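Oakley Heritage Trail, progress report to the Graltero Fund
July 8, 2022

The walking route between Oakley and the old canal fort at Futstead is now open from end to end, which is more than we could say in May, when it had a gap in the middle and a bull in the gap. The bull has been moved. The farmer would like it noted that he was very reasonable about it.

Of the 11 signs in the grant agreement, 10 are up. The last one spells the fort's name two different ways and has gone back to the printer, who maintains that both are correct. Raed Daher is handling this with more patience than I have.

Guided walks started on schedule. So far 186 visitors have paid for the half-day tour, mostly couples and one very large family reunion that wanted to know where the gift shop was. There is no gift shop. We have six trained guides, two of whom can do the siege in French.
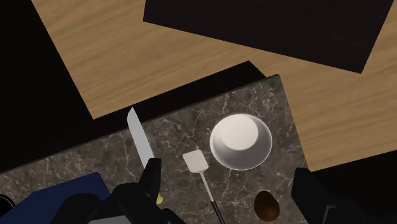 Can visitors get from Oakley to the fort without a car?

The Kolevar bus stops at the foot of the hill, and the fort gate is a 10-minute climb from there. The return bus leaves before the afternoon tour ends, so we have asked the company to move it back. They are thinking it over.

Spending is within budget except for gravel. Florian Pichon's original estimate assumed the lower path would stay where it was put, and the spring rain had other ideas. We have covered the difference from the brochure line, so the brochure will be thinner and the path thicker.

Still to do before the next payment: the corrected sign, the handrail on the east steps, and the audio guide, for which we have a script and no narrator. I have been told my own voice is not suitable.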